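Cell Diary: Kitchen Bench Arm, February

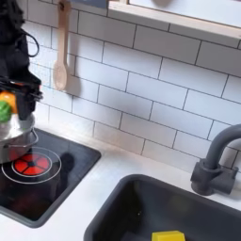 5 min read

Entry by Qianru Ye, bench technician, Clernano

The kitchen cell was returned to service this morning after its scheduled maintenance period. The present entry records the work carried out on the arm, the gripper and the bench, together with matters left open for the next shift. Yiran Fang assisted from 8:40 a.m. and has read the entry.

The cell was powered down at the wall before any cover was touched. The log on the control computer stood at 354 hours since the last full service. Our own schedule asks for a service at 350, so the work was slightly overdue. I have moved the reminder to 340 to prevent a repeat.

Cable

The external cable near the top of the arm was examined first. It leaves the housing, makes a wide loop and comes back in, and the loop has to be long enough to allow the full reach toward the sink without being so long that it catches on the shelf. At the previous service the loop had been shortened with a tie, and two faults were reported in the weeks that followed, both when the arm was reaching to its far side. The tie has been removed. The cable was clipped again at the housing only, and the arm was moved by hand through its whole range with the power off. No pulling was felt at either connector. The outer jacket shows light rubbing in one place. It was cleaned and marked with a strip of tape so that any further wear can be judged against today's condition.

Joints

All mounting screws at the base were checked with the torque driver. Two had loosened by a small amount and were brought back to setting. The third joint from the base had been reported as noisy. Its cover was taken off, old grease and dust were wiped away, and new grease from the Vesar tube was applied sparingly. The noise was less on the first run and absent on the second. I would ask the evening shift to listen for it after the arm has been working for an hour or more, as the original report came from late in the day.

Gripper

The gripper took up the greater part of the morning. The fingers had been closing unevenly, with one side arriving before the other, and smooth toy food was turning in the grip as it was lifted. The rods were removed, wiped with a dry cloth and put back. One was found to be bent, though the bend could be seen only by rolling it on a flat plate. It was replaced from the spares drawer, which now holds 7. The old rod was labeled and placed in the reject tray and should not be put back into stock.

After the rod was replaced, the closing position was set again from the beginning. Yiran read the values from the screen while I adjusted the stop. The setting we settled upon was 187, in the units used by the control program. The earlier setting is written on the inside cover of the paper notebook should it be needed for comparison. Closing force was left unchanged. Staff are asked not to raise the force as a remedy for slipping until the finger alignment has been checked.

Bench

The toy kitchen was wiped down with a damp cloth, including the tile wall, the counter and the black cooktop. The glossy surface of the cooktop shows reflections of the arm, and these have been discussed before as a possible source of trouble for the vision program. Yiran proposed a matte film over the panel. I have not agreed to this, as the Ido project group requires the bench to remain the same through the whole of the current run, and a change in the look of the cooktop would have to be approved by them. The proposal has been passed on in writing.

The steel pot was put back at the left of the cooktop, overlapping the painted burner. Its wire handle should be turned to the right and allowed to hang clear. The wooden spoon belongs on its hook against the tiles, and the yellow sponge in the sink. The sink and faucet were found to be firm.

Test

The acceptance test was the usual one for this cell: pick up toy food, carry it to the pot and release it inside. We ran it 10 times with the orange and green pieces. The arm completed eight of these without help. In one of the remaining runs the green piece came to rest against the rim of the pot and was nudged in by the gripper on the second approach. In the other, the program stopped with a position warning, which cleared on restart and was not seen again. I consider the result acceptable for a return to service but have entered the warning in the fault list under the cell's number.

It was noted during the test that the gripper comes down very close to the rim when both pieces are near the pot together. There was no contact hard enough to trip the force limit. A slightly higher approach would be safer, and I have asked Deng, who keeps the motion files, to consider it.

Open items

The position warning is to be watched. If it comes back, please save the log before restarting, as this was not done today and the details were lost. That omission was mine.

The spare rods are to be reordered when fewer than five are left.

The rubbed section of the cable is to be looked at again when the tape is next inspected.

The cell was handed over at 1:15 p.m. with the arm in its rest position and the stop button tested. The keys to the control cabinet are on the board by the door, on the upper hook.

Last updated: February, 4:30 p.m.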